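4/13/21 - wrist cam grasp retries, bench 2

Picking up where the February notes stop. Question is still the same one: does the wrist view alone tell us enough in the last bit of the approach to call off a bad grasp before the fingers close. Ásdís says yes for boxes, not convinced for anything with fabric on it. I think she's right but want numbers.

Changes since last entry:
- went back to the old learning rate, the new one was a mess
- training set is now 2000 approaches, 200 held out
- held out set is split by object and not by run. Should have been like that from the start. Fung-ping caught it. Scores from before this are too good, don't quote them.
- dropped the overhead camera completely, both training and test

Retrained overnight. Loss curve looks normal, bit of a bump early on and then flat. Saved under vonirness-wrist, same folder as before, overwrote the old one (sorry, should of asked). If you need the old weights Fung-ping has a copy.

Object set today is the soft/awkward group. Paddle case, pencil roll, the folded rain jacket, the two pouches. Idea is things where the edge you want to grab isn't the edge the net likes. The case is the best of the bunch for this - shiny rubber behind a clear window, woven pocket, mesh down the side, zipper round the outside, and a plush thing hanging off it on a cord. Five kinds of surface and only a couple of them are any good to pinch.
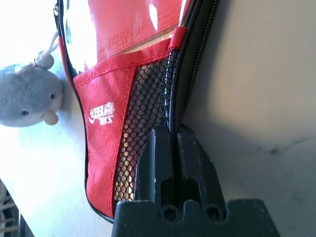 Scoring: for each approach the net gives one number at every step, high = go, low = back off. We log the whole trace plus what the arm did. Back off means stop, lift 3 cm, re-aim, try again. One retry only, after that it goes down as a fail. No hand resets in between unless the object has left the mat.

147 approaches logged in total before I stopped. Not going to write percentages here until Ásdís has been through the labels, I did them fast and some are wrong for sure. Impressions only:

Glare is the big one. Where there's a strong white patch on the plastic the score drops hard, even when the fingers are nowhere near it. So it backs off from grasps that would have been fine. Turned off the lamp on the window side and the drop got smaller but didn't go away. Need a proper comparison, same pose, lamp on / lamp off.

Mesh - score is jumpy. Goes up and down between steps with hardly any motion. My guess is the holes look like texture we only ever saw on the crates, and crates were nearly all good grasps. Could be wrong. Easy check: blank out the mesh in the logged pictures and rerun, no arm time needed.

Zipper edge is good. Stable high score most of the way in.

Plush toy. Expected it to confuse things and it mostly doesn't, as long as it stays off to the side. When it swings in between the fingers the net is happy to say go, and then you've got a toy and no case. That's a labeling question as much as anything. We call it a success if something is held. Flonusside protocol says the target has to be held by its own body, so by their rule those are fails. I'd go with theirs. Needs relabeling of the older runs too, ugh.

Pencil roll and pouches: nothing odd. Jacket: hopeless, every trace looks the same whether it works or not. Wouldn't put it in the write-up as a result, but worth a sentence.

Hardware: checked the finger screws after the last batch, both snug. Block is a bit scuffed, no play in it. Wrist camera mount had crept slightly, retightened and redid the calibration, so runs before and after that are tagged differently (calA, calB). Don't mix them!!

Tried the threshold sweep Lauritsen use, on the held out set only. Lower threshold = fewer pointless retries but it lets through the toy grabs. Higher and it refuses nearly everything shiny. No single value does well on both. Fung-ping wants to try a threshold on the change in score over the last few steps in place of the score itself. Cheap to test on the logs, he's doing that.

To do
- Ásdís: second pass on labels, toy grabs first
- me: lamp on/off pairs, paddle case only, same start pose each time
- me: masked mesh rerun
- Fung-ping: score change version of the threshold
- someone order more of the foam mat, ours is curling at the corner and it tips the pouches
- reply to Skotwood re sharing the traces, they want them as plain csv

Logs are copied to the group drive, calB half is still uploading as I write this. Arm parked and powered down.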